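Vako opens hand-held teaching kit to outside labs and small shops

Two grippers, one person, no robot needed until later

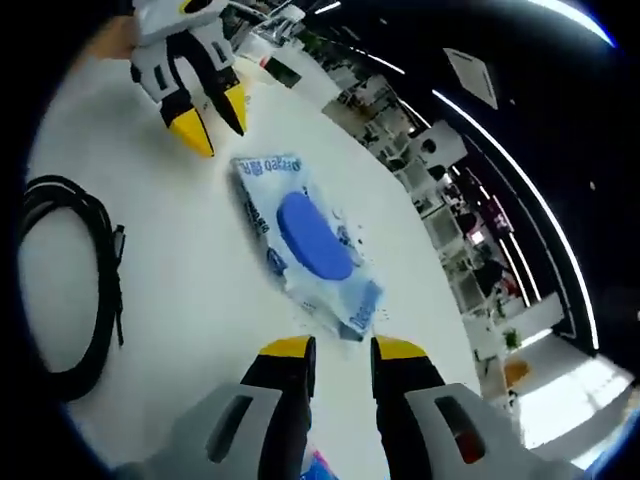

STIRNITZ, 14th May - Vako today opened orders for Erau, a pair of hand-held grippers for showing a robot a job by hand. Pick the tools up, do the task, put them down. The recording goes to the training software and the arm comes in afterward.

Soft packs are the first task set to ship with the kit. Wet wipes, mostly, the kind with a blue flip lid on a pale wrapper. Hard for robots - the wrapper crinkles, it shines, it never sits quite the same way twice. One tool in each hand, yellow fingertips on both, so the wearer can steady with the left and grasp with the right, or swap.

The starter set holds 724 recorded demonstrations across 60 tasks, all done by hand on plain white tables in our own office. No cleanup beforehand. Cables and odds and ends stay on the table if they were there already, and customers told us in the January trial that they wanted it that way.

Remote control is still supported. Teams that already drive their arms from a distance can mix those recordings with hand-held ones in the same project, same file format. In the trial, new users were making useable recordings after roughly 107 minutes, training video included.

What is in the box:
Two hand-held grippers, left and right
Spare fingertips, yellow
Charger and carry case
One year of access to the Bhutto software, which sorts the takes and flags the bad ones

First run is 400 kits. Orders ship in the order recieved, schools and research groups at a lower price. Price list on request. Existing Bhutto users keep their current plan, no change there.

About Vako
Vako makes tools for teaching robots by hand and by remote control. Based in Stirnitz.

Press contact: Vako press desk, Stirnitz. Loan kits available for review, please ask early.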